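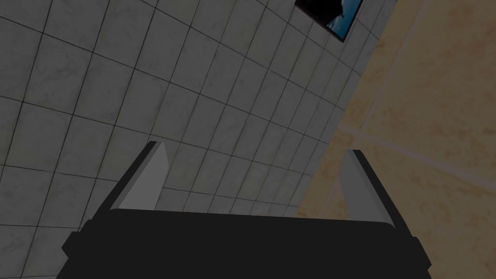
# Water softener or just live with it? (Pardale area)

**hillside_dan**

We moved to Pardale in July and the water here is hard. White crust on the faucets, glasses come out of the dishwasher cloudy, and the shower head was down to a dribble by the second month. A dealer quoted me $1,584 installed for a Himero softener. Is that a fair price, and is it worth doing in a two-person house? We rent out the upstairs room now and then but mostly it's the two of us.

**mkettle**

Did you get a hardness number? Everything depends on that. Dealers like to do the soap bottle demonstration at the kitchen sink and skip the number.

**hillside_dan**

He said 13 grains. I haven't checked it myself.

**mkettle**

Buy a cheap test kit and check. If it is 13, I'd put one in. At that level you are losing water heater efficiency to scale, and the dishwasher won't last as long either. The price sounds okay to me if it includes the bypass valve and the drain line. Ask for that in writing.

**Panagiotis Obradović**

I'll go the other way. I have lived in Poltthorpe on the same water for years and never had a softener. I drain and flush the heater every spring, soak the shower head in vinegar, and use rinse aid. Total cost is a few jugs of vinegar. The salt bags are 40 lb each and I have a bad back, so that settled it for me.

Also, softened water feels slimy. My sister has it and I can't tell when the soap is off.

**mkettle**

That feeling goes away in a week or two. And flushing a tank doesn't do much for scale that's already baked onto the elements. I pulled the lower element out of my old heater and it looked like a piece of coral.

**Panagiotis Obradović**

Mine is gas. No elements.

**mkettle**

Then it's sitting on the bottom of the tank, over the burner. Does it rumble when it heats?

**Panagiotis Obradović**

A little. It has rumbled for 10 years.

**tansy_rd**

Dan, one thing to look at before you sign - where does the outside spigot branch off? Ours was plumbed after the softener by the previous owner and we were watering tomatoes with softened water for a whole summer. They did not do well. We paid a plumber to move it. You want the hose bibs on the hard side, and a lot of people keep the kitchen cold line hard too, for drinking.

**hillside_dan**

Good point. The main comes in by the garage and the hose line tees off close to the meter, so I think I'm fine there. The kitchen would be harder to split because it runs under the slab.

**rowboat55**

Is the Himero a metered unit or a timer? Don't buy a timer. With two people it will regenerate on schedule whether you need it or not and you'll go through salt for nothing. I have a metered Vasić set to 55 on the brine setting and I fill it four times a year.

**hillside_dan**

Quote says "demand initiated." I assume that's metered.

**rowboat55**

Yes, same thing.

**Panagiotis Obradović**

Check whether your town has rules on discharge before you buy. Some places restrict the salt kind if you're on septic.

**hillside_dan**

We're on sewer, but I'll call the water office. Test kit should be here Wednesday. I'll post the number when I have it.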